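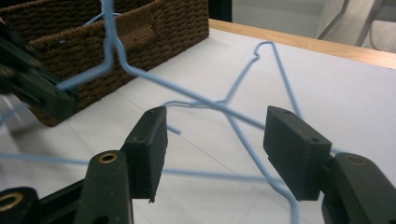 Untangling the Hangers: My Project Report

Design and Everyday Living module, Astirton College
11 October 2023

Why I picked this

My project was meant to be about wardrobe storage in student rooms, and I had big plans for drawing shelves and rails. Then I emptied a bag of wire hangers from the laundry room at Flokport (that's our halls) and spent most of an evening trying to get them apart! So I changed my topic and my tutor was fine with it, as long as I still wrote a proper method.

What I worked with

I used wire hangers, the thin sort you get back from the cleaner's. The light blue ones are my favourites because they show up so nicely on a white tabletop – you can follow one wire from the hook down along the shoulder and see where it crosses its neighbour. I had 22 hangers altogether and a budget of £22, most of which I didn't spend.

What I tried

First I just shook the bundle, which made a horrible noise and pulled the hooks in tighter. After that I laid everything flat and looked for the hanger on top. Lift that one straight up, hold the one under it still, and turn the top one a little if its hook catches. It's slow (and a bit boring after the tenth go) but I only had to start again once.

Bent hangers were the real pain. When a wire has a zigzag in it, or a loose end sticking out, it grabs whatever is next to it, and you have to work out which way the bend goes before you pull. I ended up doing those last, which I'd do again.

Storing them afterwards

I tried hanging them on a short rail, all hooks facing the same way, and also stacking them flat in a Muteo box. The rail won easily. In the box they slid about and were caught up again by the time I'd carried it upstairs.

What I'd change

I'd sort the bent ones out before starting, and I'd time each go properly, because my notes just say "ages" in two places. I'd also like to try thicker hangers, if I can borrow some by June.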